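**Lavmont Kitchen Tasks: Data Collection Meeting**
Date: 4/16/19
Present: collection team, training team, one guest from Gisler

**1. Last minutes**
Accepted with one fix. The drawer task belongs to Mukora, not to us.

**2. Episode count**
The toy kitchen set stands at 253 usable episodes against a goal of 600. Plate tasks are ahead. Faucet tasks have barely started. The training team asked for 100 more plate episodes before the next run, with the start position changed each time.

**3. Failed grasps**
Long discussion. Operators have been deleting episodes where the gripper misses the rim and tries again. Training wants these kept if the task is finished in the end. Agreed: keep them and tag them "retry." Episodes stopped by the operator are still thrown out.

**4. Task wording**
Three people had written three different labels for the same plate move. From now on labels come from the shared list only. Gisler will send theirs so the two sets can be merged. Open question on whether "back of counter" and "near wall" mean the same thing.

**5. Counter setup**
Objects may overlap at the start of an episode. The object list needs to be filled in before recording, including anything the operator doesn't plan to move. 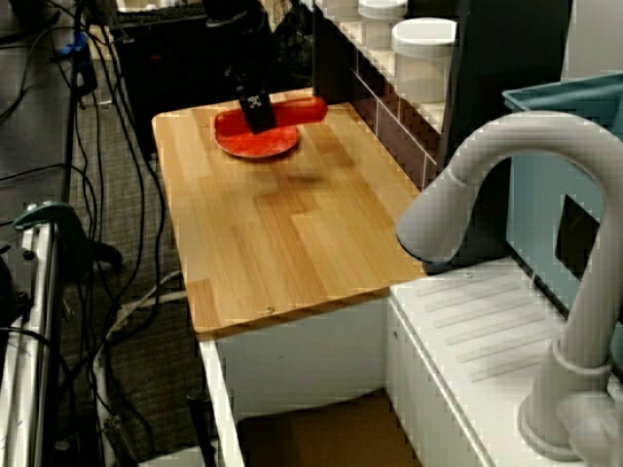 *Fig. 1. Plate task, gripper at the near edge of the red plate.*

**6. Actions**
- Collection: plate episodes, then faucet
- Training: add "retry" tag to the loader
- Both: read the Bandness notes on camera placement

Next meeting in June, date to be set.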